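Warum ich keine Akkulaufzeiten mehr lese

Ich gebe es zu: Ich war jahrelang einer von denen, die beim Handykauf zuerst auf die Laufzeit geschaut haben. Nicht auf die Kamera, nicht auf das Display, und das Design war mir sowieso egal, kommt ja eh eine Hülle drüber. Nur die Stunden. Und dann saß ich im September im Regionalzug kurz vor Trundatitz, es war halb fünf am Nachmittag, und mein fast neues Otova zeigte mir ein rotes Batteriesymbol und sonst nicht mehr viel.

Laut Hersteller hält das Ding 60 Stunden durch. Sechzig! Ich hatte morgens um sieben den Stecker gezogen, ein bisschen Podcast gehört, ein paar Nachrichten geschrieben, zweimal die Karte aufgemacht. Gut, der Handyempfang auf der Strecke ist ein Trauerspiel, und das ständige Netzsuchen frisst Strom ohne Ende. Aber genau so benutze ich mein Telefon eben. Ich wohne hier, ich fahre diese Strecke, und ein anderes Netz kann ich mir nicht backen.

Zu Hause habe ich dann im Kleingedruckten nachgelesen, wie der Wert zustande kommt. Displayhelligkeit bei 200 Nits, WLAN an, Mobilfunk aus, ein lokal gespeichertes Video in Dauerschleife. Wer bitte lebt so? Das ist ungefähr so, als würde man den Verbrauch eines Autos messen, während es bergab rollt.
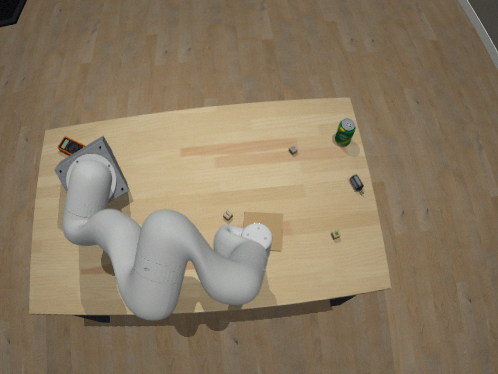

Tisch mit Roboterarm, am Computer gerendert.

Mich ärgert daran gar nicht mal, dass unter festen Bedingungen gemessen wird. Das muss ja so sein, sonst kann man zwei Geräte überhaupt nicht vergleichen, das ist mir schon klar. Mich ärgert, dass jeder Hersteller sich seine Bedingungen selbst aussucht und dann eine einzige fette Zahl auf die Packung druckt. Beim Clistanix, das ein Kollege von mir hat, wird mit Musik bei ausgeschaltetem Display geworben, da kommen 374 Stunden im Stand-by und Gott weiß was noch alles heraus. Und bei Anghel steht einfach nur »ganztägig« – was immer ein Tag bei denen sein mag.

Man könnte jetzt sagen: Dann lies halt Testberichte. Mache ich ja! Nur testen die meisten Seiten mit ihrem eigenen Skript, Browser auf, Browser zu, Helligkeit halb, fertig. Das ist ehrlicher als die Packung, keine Frage, aber meine Zugfahrt kommt darin auch nicht vor. Und fast alle testen ein nagelneues Gerät. Wie der Akku nach zwei Jahren aussieht, interessiert dann keinen mehr, obwohl viele ihr Telefon inzwischen deutlich länger behalten.

Was ich mir wünschen würde, ist ziemlich simpel. Drei Werte auf der Packung, für alle gleich gemessen: einmal viel Mobilfunk bei schlechtem Empfang, einmal Video mit einer Helligkeit, bei der man draußen noch etwas erkennt, und einmal beides mit einem gealterten Akku. Von mir aus klein gedruckt auf der Rückseite. Ich hätte über 5 Minuten länger im Laden gestanden und mir dafür eine Menge Geschimpfe im Zug gespart.

Bis dahin schleppe ich eine Powerbank mit mir herum, so ein klobiges altes Teil, das mir jede Jackentasche ausbeult. Wie lange die laut Verpackung halten soll, weiß ich nicht mehr, die Schachtel habe ich weggeworfen.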